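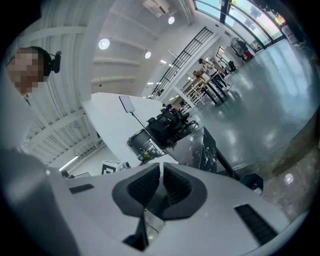

Hand-held gripper with both finger pads and inserts, railing side of the hall behind.

Acceptance and safety checklist, hand-held gripper kit
Product under review: Orov hand-held gripper, trial set
Supplier: De Bruijn
Checked by: Toon Verbeke
Read and countersigned by: Tineke Bosman
Date of check: May 28, 2025

Marks used: OK / OK with remark / Not OK / Not checked

1. Shell
1.1 No cracks or sharp edges on the white shell: OK
1.2 Opening under the finger pads free of dirt: OK with remark
Comment: A sleeve thread can catch in it. I ask the supplier if a cover exists. Until we have the answer, no wide sleeves.
1.3 Black ribbed strip on the side sits firm: OK

2. Finger pads and inserts
2.1 Both pads the same height when closed: OK
2.2 Raised bumps on the inserts not worn: OK
Comment: The manual says to change the inserts after 1000 closings. It does not say who must count them. The counter in the software starts again from zero at every restart, so we can not trust it for this purpose. Please write the number by hand on the sheet.
2.3 Gap between pads can not trap a finger with force: OK with remark
Comment: It pinches. It is not dangerous, but it is not pleasant also. I tried with my own finger three times.
2.4 Spare inserts delivered: Not OK
Comment: The packing list says two pairs, the box had one pair. Reported to De Bruijn under number 3269.

3. Work place
3.1 Walking way behind the operator is free: OK with remark
Comment: The stools at the tall table stand close together. Who walks backward with the gripper in the hand must first look there.
3.2 Office chairs pushed together in a row before start: OK
3.3 Lamp stands placed so that no one hits the pole: OK
3.4 Floor dry: OK
Comment: The floor is glossy and gives reflections from the big windows. Two operators said it disturbs them in the morning. Not a safety point, but I write it down.
3.5 Waste bin not in the reach of the arm: Not checked

4. Operator
4.1 Instruction of 30 minutes followed before first use: OK
4.2 Pause after each 53 recordings: OK with remark
Comment: This number comes from the Pluvar work plan and I do not know the reason of it. My wrist was tired earlier. I propose that the operator may stop when he wants.
4.3 Headset, if worn, does not block hearing of the alarm: OK

Remark of T. Bosman: Agreed with 4.2, I will change it in the plan. For 1.2 I want a written answer from the supplier before we sign for the Jerkura site. Point 3.5 must be done this week. Next full check in September, same list.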